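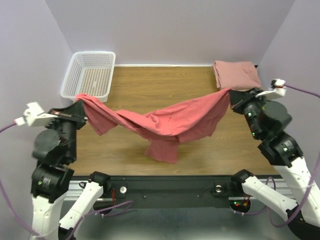

Hiếu Hầu
Program Manager, Skendholm Adult Learning Center

Progress Report to the Loletti Fund
Submitted 7/2/20

The Loletti Fund's grant supports the evening reading and writing program at Skendholm. This report covers the second half of the grant year and should be read with the budget sheet sent separately.

Enrollment and teaching
The program enrolled 30 adult learners during the period, which meets the target set in the grant agreement. Classes moved to telephone and video lessons in the spring. Most learners stayed with their original tutor through the change. Two groups were merged when the Flavgate site closed its building to the public, and the merged group now meets by video under Đạt Trương, Lead Tutor.

In total, tutors delivered 1029 hours of instruction. Hours spent on the telephone helping learners set up their devices are not included in that figure.

Materials
The new workbook for beginning readers is complete except for the unit on forms and letters. Printed copies of the finished units were mailed to learners who have no reliable internet at home. Postage was charged to the supplies line and remains within the approved amount.

Staffing
Tutor training was held online in 3 sessions. One tutor position is still open. Interviews will resume in July.

Request
We ask the Fund to approve moving the unspent travel money to the purchase of 5 loan tablets. A quote is attached to the budget sheet. A decision before the fall term begins would allow the tablets to be ready for the first week of classes.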